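Prerkard Two-Arm Sorting Cell
Research edition - method notes and options

Overview

The Prerkard Two-Arm Sorting Cell is a bench setup for labs that study how robot arms learn to handle mixed electronic parts. It ships as a pair of arms with parallel grippers, wrist cameras, a fixed overview camera, the recording software and the training code used in our own grasping study at Clallside. Bins and sample parts are optional.

The study asked one thing: does it help a learned policy to be told which region of a circuit board it may touch, or can it work that out from demonstrations alone? Customers who buy the cell get the task definitions, so they can run the same comparison on their own parts.

Bench layout

The standard task uses open yellow bins on a white table, with a steel tray between the two columns. Each bin holds one class of part. Boards go in one bin and wire harnesses in another, and the arms work from opposite sides of the table.
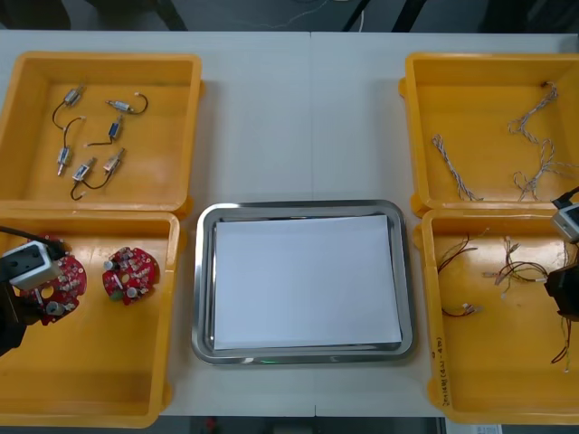

Standard layout with circuit boards, harnesses, cables and small wired components sorted by bin.

The layout does not need to be exact. Bin positions are shifted by hand between episodes during data collection, and the policy is never given bin coordinates. Keep both arms clear of the overview camera at the start of an episode. The software uses the first overview image to check the lighting.

Method

An operator records demonstrations by teleoperation. Each demonstration is one pick from start to release. The Dobson training set has 135 demonstrations on round and irregular boards, and a further 53 are held back for testing. No board in the held-back group appears in training.

Two policies are trained on the same data. Policy A sees only the camera images and the arm state. Policy B also gets a touch mask, drawn once per board type, that marks connectors and capacitors as areas to avoid. Everything else is kept the same, including the number of training steps.

The wrist view matters most in the last part of the approach. Boards in a bin can lie at any angle, and tall parts hide the edge from the overview camera.

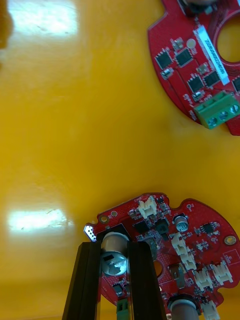
Reece Cheetham wrote to us that the mask is the weak point of the method: if someone has to draw one for every board type, a shop with a lot of short runs will spend more time drawing than picking. He would like to see a version where the mask comes from the board design file.

We agree on the cost. Drawing a mask takes an operator 19 minutes on a board with many connectors, and less on a plain one. Import from design files is planned for the Illey software release. Until then the mask editor accepts a photo of the board and lets you copy areas from one type to another.

Result

Policy B made fewer contacts with marked parts on the held-back boards. The gap was widest on boards with tall capacitors near the edge, where Policy A often closed on the capacitor body. On low, flat boards the two policies did equally well, and we see no reason to draw a mask for those. 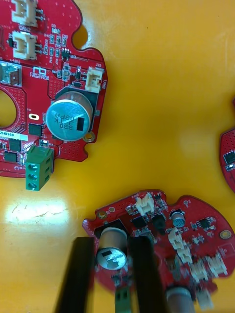
Glare is a known limit. The yellow bin floor is glossy and reflects the room lights, and both policies slowed down when a bright patch fell next to the board edge. Matte liners are available as an option. We did not use them in the study - the results are for bare bins.

A second limit is overlap. All boards in the study lay flat and apart from each other. Stacked boards are outside the task definition, and the supplied weights should not be used for them.

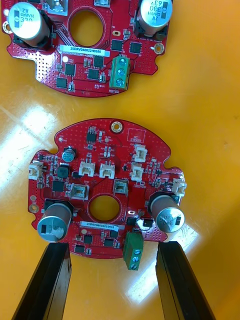

What is in the box

2 arms with parallel grippers and wrist cameras
Fixed overview camera with mount
Teleoperation controls and cables
Recording software and mask editor
Training code, task definitions and weights for Policy A and Policy B

Table, bins, tray, liners and workstation are sold separately. Circuit boards are not supplied.

Support

Questions about the method or the data format go to Hervé Hoarau at Prerkard. For orders and spare gripper fingers, use the contact form and give the serial number from the base of the left arm.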